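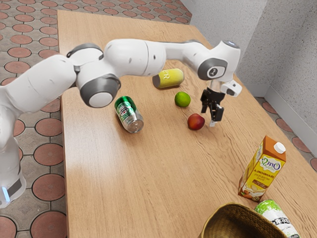
Home Docs Datasets Hardware Contact
Search this site Go

# haltville-tabletop-sim

Simulated tabletop grasping episodes, plus the cost sheets used to plan the matching physical cell. Maintained by Châu Lý (simulation) and Gizella Vida (purchasing).

## Purpose

The Haltville lab has to choose an arm, a gripper and a wrist camera before the spring budget closes. Episodes are rendered first so that reach, gripper opening and camera placement can be checked against a candidate parts list before a purchase order is written. The data can be used for training, but it was sized for the buying decision.

## Contents

- `episodes/` 3297 rendered episodes, one folder each
- `splits/holdout.txt` 1271 episode IDs reserved for evaluation
- `budget/cell.csv` line items for one physical cell
- `budget/spares.csv` consumables and replacement parts
- `scenes/` table, floor and object settings

## Scene setup

One arm at a wood-grain table, with a parallel gripper and a camera mounted beside the wrist. Objects are groceries and containers: cans, a juice carton, fruit, a wicker basket. Cans may lie on their sides. Base position is fixed within an episode. Floor and wall textures vary between scenes and have no effect on the cost sheets.

Label text on rendered packaging may be mirrored. Do not use these episodes to train or test text reading.

## Budget sheets

All amounts are in US dollars, before tax and freight.

| Item | Ceiling | Quote |
|---|---|---|
| Gripper | 3000 | Andale, received |
| Wrist camera and bracket | 1000 | Prustevell, received |
| Table and base plate | not set | Hoàng, pending |
| Arm and controller | not set | two open |

The arm line stays blank until both quotes state whether the controller and teach pendant are included. Training days and extended warranty go in separate rows. Do not fold them into the unit price.

Fingertip pads are listed under spares. Order them with the gripper; Andale charges a second freight fee on small orders.

## Known limits

- Contact with soft fruit is modeled as rigid. Grip force results should not be used to pick a gripper.
- Cable routing is not modeled. Allow extra clearance behind the base.
- Cycle times from simulation leave out controller delay.
- Power, air supply and guarding are not costed yet.

## Changes

January: holdout list frozen, spares moved to their own file. Corrected a row that counted the camera bracket twice.

Send quote updates to Gizella Vida and scene errors to Châu Lý.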